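Search the archive Search Advanced

Lurncombe Kitchen List
Filed under: Eggs, Dairy & Keeping Things
October – posted by Trinidad Iglesias

Re: Tablecloth trick and eggs on the bench

Maite Ortuño wrote:

> Hi all. Two things I've picked up from the Skolletti newsletter and
> wanted to pass on. First, they say a folded cloth loses its crease
> if you lay it on the table the night before and mist it with water.
> No iron needed. Second, they reckon boiled eggs should be peeled
> under a plastic container lid so the shell stays put, and sliced
> with a plastic knife because metal turns the yolk grey. I haven't
> tried either one yet but I'm doing egg sandwiches for the seniors'
> lunch, 11 tables, so I'm keen. Has anyone had a go?
> Maite

Maite, I've had a go at the first one and I don't believe a word of it.

My green check cloth spent the winter folded in the bottom of the linen cupboard. I put it on the table before bed, gave it a good misting like they said, smoothed it with my hands and left it alone. In the morning the middle crease was still there. Fainter, I'll grant you, but I'd say that was the weight of my forearms and not the water. What I got for my trouble was ripples. The checks used to run straight and now they wander, mostly through the middle and over on the right where I must have sprayed more. A warm iron would have had it done before the kettle boiled.

Nicanor Salcedo told me I used too much water. Then he told me I should have used more and pulled it tight with clips. He has not tried it himself, I asked.

As for the knife business, I can't see it. The grey ring on a yolk comes from boiling the egg too long, and my mother could have told you that with her back turned. Once it's there it's there, whatever you cut it with. I own a plastic knife, I like it for lettuce and for soft cake, and it makes a poor job of a firm egg white. It squashes before it cuts. If you're doing 11 tables you'll want a wire slicer, or just mash the lot with a fork, seeing as it's going between bread anyway.

I've no idea what the lid is for. Shell goes everywhere when you peel in a hurry. Peel them in a bowl of water.

What I will say for clear containers is that you can see what's in them, and I'd make up the filling and keep it in one of those in the fridge until you're ready to spread. Demetrio Cifuentes still brings his in ice cream tubs and last year somebody opened three before they found the egg.

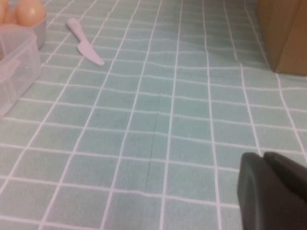 My green cloth, crease and ripples and all, with the eggs, the container and the plastic knife.

If anybody has got a fold out with water alone I'd like to see the cloth, and I'd like to know what it was made of. The newsletter doesn't say, and I suspect it matters more than the misting does – a thin one might drop flat on its own.

Maite, let me know if you want the slicer. It's in the second drawer and the wires are all good.

Trinidad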